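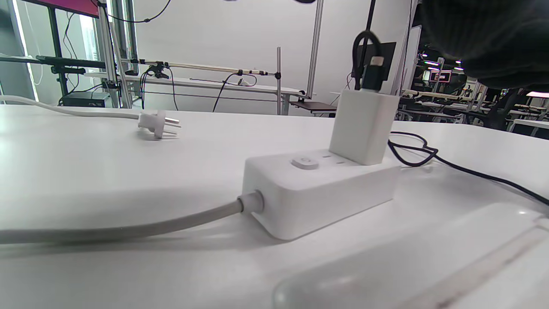 *4 min read*

**1/** Good morning, friends. A long one today, so put the kettle on. A few of you asked what I've been doing since I went quiet on here, and the answer is that I've been writing the software that decides which demonstrations our plug-and-socket policy gets to learn from. I love this job more than I expected to!

**2/** Some background for anyone new. We're teaching an arm to handle everyday electrical bits: power strips, chargers, two-pin plugs, and all the cords that come with them. People do the task by hand first, we record it, and the policy learns from the recordings. My corner of the project is everything between "recorded" and "learned", and that corner is bigger than it sounds.

**3/** The tool is called Swai. It began as a script I wrote in July to play two recordings side by side, and it has grown a timeline, a tagging panel and (my favourite) a little coloured bar that shows how sure the pose tracker was at each moment. Green is good. Long stretches of orange mean I'm going to be late for dinner.

**4/** White things on a white table are hard, by the way. Our tracker leans on corners and texture, and a white strip on a white top gives it very little of either. What it does get is the shadow. For a while it was happily tracking the shadow and calling it the strip, and every grasp it planned landed a touch off to one side.

**5/** Chiến Mai found that one. He'd been plotting the estimated position of the strip against the direction of the light, just out of curiosity, and the error pointed the same way in nearly every recording. We now train the segmenter with a separate shadow class and the bias has mostly gone. Mostly — there's still a wobble when the sun comes through the window, and I haven't got to the bottom of it.

**6/** Then there are cords. A rigid block has a position and a rotation and you're done. A cord has as many shapes as you've got patience for. We tried fitting a full curve to every cable in view and the planner slowed to a crawl, so now we only model the part close to the housing and treat the rest as somewhere the arm would prefer not to go. Thin black cables that loop up off the table are the worst of the lot, because the depth estimate loves to put them flat on the surface.
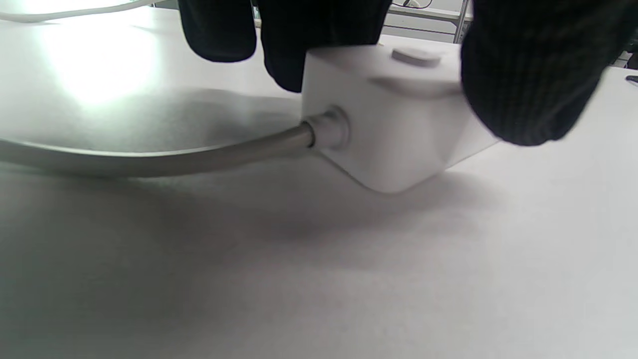

**7/** Contact labels are what I've been up to my elbows in this week. Swai has to mark when a hand starts holding something and when it lets go, and the policy treats those marks as gospel, so a sloppy label turns into a sloppy grasp later on. My first labeller assumed one contact on one object. Then you get a moment like this one, with black knit gloves on both sides of the white box, keeping it against the tabletop, and one fingertip hovering off to the left over bare table. The old version scored that fingertip as touching. I've added a third state called "near", and you would not believe how much calmer the training curves look.

**8/** Two hands on one object brought up a planning question too. If one hand is bracing and the other is doing the work, do you copy both? Mwanaisha Obura, who looks after our planner, argued that bracing should be its own skill with its own force limit, and that the arm should be able to ask for it whenever a part might slide. I argued against her for an entire lunch. I've since come round (sorry, Mwanaisha, you may screenshot this).

**9/** Numbers, for those who like them. We had 4,000 recordings to start with. After Swai threw out the ones with broken tracking or missing contact marks, we were left with 1,959 I'd be comfortable training on. That hurt! I had a bit of a sulk about it. But the policy trained on the smaller set behaves better in the simulator than the one trained on everything, so the sulk was short.

**10/** The simulator is Kaltero, which we run on a shared machine named Femmont. If you use Kaltero with soft cables, please check your damping before you blame your controller. Ours was set so low that a cord would keep swaying long after the arm had stopped, and the planner sat there politely waiting for it to settle. I lost two days to that, and Femmont's fans have never sounded so tired.

**11/** Next up is a review mode, where Swai picks the recordings it's least sure of and queues them for a person to look at. The queue has 971 in it at the moment and I've promised to do a fair share myself. I'm also moving our message logs over to the Ultinia format so playback stops drifting between the video and the gripper width.

**12/** If you've labelled hand contact before, especially with gloves on, I'd dearly like to know how you handle the "almost touching" bits. How close is "near" for you? Mine's a fixed distance for now and I suspect it ought to depend on how fast the finger is moving. Replies are open, and I'll get to them once I've done my first batch of the queue.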